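Brasodex Table Cell for Printed Goods

Handling and sorting of flat printed items
Product line: Taditz
Contact for this product: Birger Solheim

Overview

The Brasodex Table Cell is a small robot station for workshops that handle printed goods in many designs and short series. It takes over the lifting, turning and placing of flat pieces, which in most workshops is still done by hand during the whole shift. The cell stands beside the normal packing table and uses the same table height, so the people who work there do not have to change the rest of the room.

We developed the cell together with the Penildale workshop, where children's articles with printed pictures are checked and packed. The staff there told us early that they did not want a closed machine at the far end of the hall. They wanted something they could stop, move aside and start again without calling a technician. Many details of the present version come from this wish.

What the cell does

The arm carries a gripper and a small wrist camera. The camera looks at the piece from close distance and compares the print with the design which is loaded for the order. When the print agrees, the arm places the piece on the outgoing stack. When there is a doubt, the piece goes to a side tray and a person decides. The cell never throws a piece away by itself.

Cartoon prints in pastel colors are a good test for this kind of camera. The colors are close to each other, and large areas have almost no detail. At Penildale the operators teach a new design by choosing a few points that are easy to find again, for example an outline, a bow or a single star. The camera may see the print tilted, as in the view below, and so the points should be spread over more than one color.

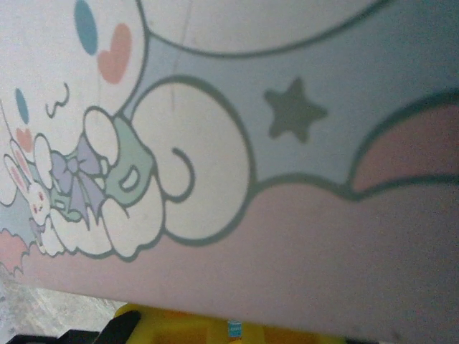
What changes for the staff

Before the cell came, two persons at each table lifted and turned pieces, and a third person checked the print. Now one person looks after the cell and the side tray. The other two work with order preparation, repairs and the final packing. No position was removed at Penildale, and this was agreed in writing before the installation. We recommend to every customer to make such an agreement first and to speak with the staff before the cell is ordered.

The work with the side tray needs a good eye. A thin line on a white area can be a scratch in the surface or a part of the drawing, and the camera can not always tell the difference. The most experienced checkers usually take this place. At Penildale they asked to change places every two hours, and the cell software now shows a reminder for it.

The first weeks were not easy. The signal tone was too loud, and the side tray was on the wrong side for left-handed operators. Both points are corrected in the current version: the tone has three levels, and the tray can be mounted left or right.

Training

Training takes one day and is held at the customer's own table. On request, it can be divided into two half days so that packing does not stop. In the morning the group learns to start, stop and clean the cell. After lunch each person teaches one design from their own production. Nobody needs to write program code.

A help line is open on working days, and on Thursday until 7 p.m. for workshops with a late shift.

Technical data

Largest piece: 700 x 700 mm
Reach of the arm: 566 mm from the center of the base
Stored designs: 50
Camera: at the wrist, with cover glass that can be changed without tools
Side tray: left or right mounting
Stop buttons: one on the cell, one on a cable for the table

Delivery includes

Arm with gripper and wrist camera
Base plate and clamps
Side tray
Control box with screen
Printed manual in large letters
One training day

Options

The Vishwakarma software package connects the cell to the order list of the workshop, so that the right design is loaded when the order sheet is scanned. It can be added later. A wheeled base is also available for workshops which share one cell between several tables.

Ordering

Please send us the size of your largest and smallest piece and, if possible, a few printed samples. Samples with scratches or weak print are also welcome, we use them to set the side tray limits. Birger Solheim answers questions about installation and can arrange a visit to a running cell.

The next deliveries are planned for September.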